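Towel-folding robots get a house rulebook, and it has a lot to say about corners
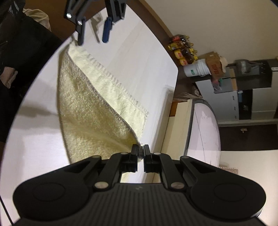 Pick one corner and stay with it, was the advice from the packing floor at Mindby, where they have folded more towels than anyone at the drafting table and were consulted rather late in the day. Swap corners halfway through, the same voice added, and you have taught the machine to dither.

The advice made it into the final text, more or less word for word. It is now rule 4 of the handling code published this month by Zullska, the laundry automation firm, together with its partner Kanska, which makes the grippers and would like it known that it also makes the manual.

The code covers work with hand-held grippers, in which a person does the folding through a pair of mechanical jaws so that a robot can later be shown how it is done. Until now each site had its own customs. At Mindby the towel was laid flat first. At the Sundqvist workshop it was dropped on the table and dealt with as found, on the grounds that customers do the same. The two sites swapped recordings last winter and neither could make much use of what arrived.

What has come out of the argument is 40 pages long, which seems generous for a subject most households cover in a sentence shouted up the stairs. A good deal of it is sensible all the same. Both grippers should be open at the start and open at the end. The cloth is to be taken by the edge or the corner, with enough material between the pads to hold but no great fistful. Anyone who drops a fold should carry on and recover it if they can, and mark the attempt afterwards. Throwing away every fumble, the authors say, leaves a robot that has never seen one and has no idea what to do next.

Cables get a section of their own. They may cross the table but must not pass under the cloth, and must have enough slack for the far corner to be reached without a tug. Sleeves are to be plain and close at the wrist. Rings come off. Drinks are banned from the table, a rule that appears three times in different chapters and was presumably not written by someone having a quiet week.

The longest quarrel was over tidiness. An early draft wanted bare walls, clear floors and nothing on view but the towel. Sundqvist objected that its towels would end up in ordinary rooms, with ordinary cupboards and shopping in them, and that a robot brought up in a white box would be upset by its first sideboard. The final wording asks for a clear working area on the table and leaves the rest of the room to look after itself. Floors must be free of anything a person could trip over while standing at the table, but shelves, bags and boxes farther off may stay where they are.

People are handled more firmly. Faces should be kept out of recordings where possible, and anyone likely to be caught passing through must be told beforehand and may ask for the material to be deleted. Zullska says such requests will be dealt with within 2 working days. The rule applies to visitors and managers as well, the latter having been added after the second draft.

There are limits on the hours, too. Nobody is to fold for more than 40 minutes without a break, and the break may not be spent labelling the folds just made. Workers at both sites had asked for this. They had also asked for a chair, and the code says that seating "should be considered", which those who have read other codes will recognise.

Checking is the part most likely to cause grumbling. From every 100 folds, 4 are to be pulled out and looked at by someone who did not do them, working from a short sheet: did the corners meet, did the pads let go cleanly, was the towel left on the table. The word "neat" was removed after the reviewers at the two sites gave the same towel opposite marks. It has been replaced by a permitted gap between edges, to be measured with a ruler.

Fitted sheets are outside the scope of the document. A footnote says they will be addressed in a later edition and gives no date.

The code is voluntary for outside workshops, though Zullska says it will stop accepting recordings that ignore it from December. Sundqvist has said it will comply, and has asked for clarification on whether a flannel counts as a towel. Kanska is preparing a reply.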